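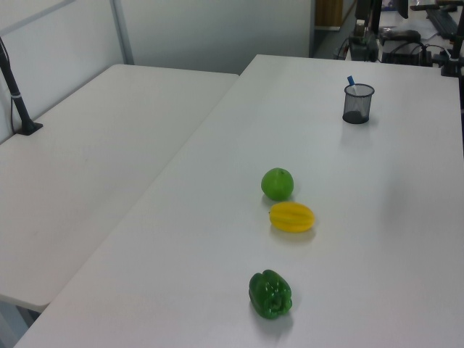

I have been trying to learn to draw since January, mostly at lunch, and mostly badly. I started with mugs and then with my own left hand, and in May I moved on to fruit, as everybody does. Real fruit was a nuisance. The bananas went brown before I finished them and I ate two of the pears. So now I draw the fake stuff. The capsicum is my favourite of the lot. It's dark green and glossy, and when it lies on its side the lobes catch highlights in odd little patches that you have to look at properly before you can put them down. The star fruit is yellow with ridges running along its length, and the round green one I can't settle on. I call it the apple. My sister says lime. Drawn in pencil, it makes no difference.

The fruit came from Talukder, the discount shop next to the station in Trurkia, in a net bag with a cardboard header. There were grapes in the bag as well but the stalk came off and I gave them to my niece. I paid nine dollars, which I thought was steep for plastic until I worked out what I'd spent on pears.

I wanted to write down what I've learned so far, partly for me, because I keep forgetting it and learning it again.

A white table is harder than it looks. When I started I thought a plain surface would make things easy, as there'd be no wood grain or tablecloth to deal with. But with a white surface the shadow does all the work. If you leave the shadow out, the fruit floats. If you make it too dark it looks like the fruit is sitting in a hole. The shadows under mine are soft, and I spent most of a week drawing them with hard edges, because in my head a shadow is a shape with an outline. Tania Khan, who takes the Tuesday night class I go to, made me do a whole page of shadows with no fruit in them. It was dull and it helped.

Spacing matters too. I used to line things up evenly with the same gap between each, like a shelf in a shop. Now I put them down in a rough line and leave them. If one rolls, it rolls. The capsicum hardly moves but the round one goes wherever it likes.

I also keep a pen holder in most of the drawings, one of those black wire mesh ones you get in every office. I put it farther back so there is something standing up. Fruit is all low and round, and a drawing of nothing but low round things has no height to it. The mesh, though. I have had four goes at the mesh and I still don't know how to do it. The first time I drew every wire and it took two lunches and looked like a waste paper bin. The second time I smudged it grey all over and it looked like a tin. What I do now is shade the whole cylinder lightly, draw the rim as one firm line, and then put in a small area of the mesh pattern near one side and let it fade out. Tania says the eye fills in the rest. My eye does, most days.

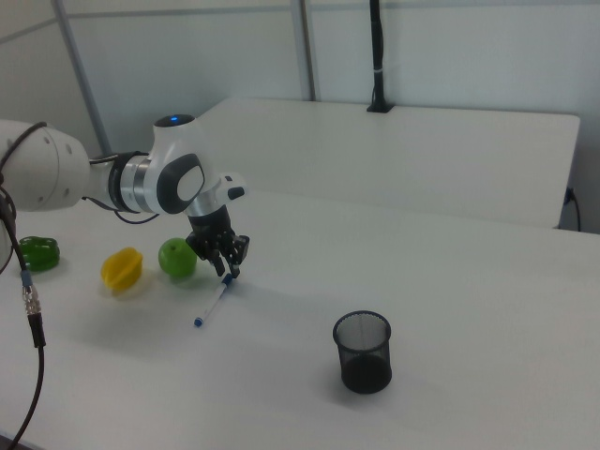
Pens are good practice as well, and I'd recommend them to anybody who is sick of fruit. A pen is a long thin cylinder, so if you get the angle wrong everyone can tell. Lay it on the diagonal and the far end is a tiny bit narrower than the near end, and you'd think that wouldn't matter over such a short length. It does. A blue cap on a white barrel is handy if you are working in colour, because you have one strong bit and one bit that is nearly the same as the table, and you have to find the edge of the white part using only the shadow beside it. I use a bit of pale blue-grey there and leave the top edge alone.

As for what I draw with, I've tried a few things. I bought a set of Bravow pencils in the first month and they're fine. The 2B is a bit scratchy. The 4B I like and have nearly finished. For paper I use a Loko sketchbook, the A5 with the grey cover, as it fits in my work bag. It buckles if you use anything wet, so I don't. For colour I have a tin of pencils left over from high school with no yellow in it, and I had to go and buy a yellow on its own for the star fruit. Two yellows, in fact. The darker one is for the folds between the ridges, which go a little orange. I had been using brown in there and it looked bruised.

I draw for twenty minutes and then I eat. If I eat first I don't draw. I date each page in the bottom corner and I don't rip any out, including the one from the first week of fruit where the capsicum looks like a boxing glove.

There was a question in the comments last time about whether drawing from plastic is cheating, since real fruit has marks and soft spots and so on. Maybe. The plastic is shinier than the real thing and the colours are stronger, so I suppose I am learning to draw plastic. I bought a real capsicum last weekend to check, put it under the kitchen light and had a go. The shape was easier than I expected — I knew where the lobes would turn. The stem was another matter, as I'd never bothered much with stems. So that's next. I'm also going to look for a fake onion, as I'd like something with lines on it that aren't ridges, and a lemon if they have one.

The class has a break for the school holidays and starts again in a fortnight. Tania has asked us each to bring a finished page, any subject. I'll probably do the three fruits and the pen holder again, and see if attempt five at the mesh comes out any better. If it doesn't I will turn the page sideways and just hand in the fruit.

Posted 5 July 2018

Recent posts
Drawing my left hand, thirty times
Which eraser I use and why I own six
A week of mugs
Soup, the freezer and what I found at the bottom of it
The Trurkia line is running late again
Notes from my first Tuesday class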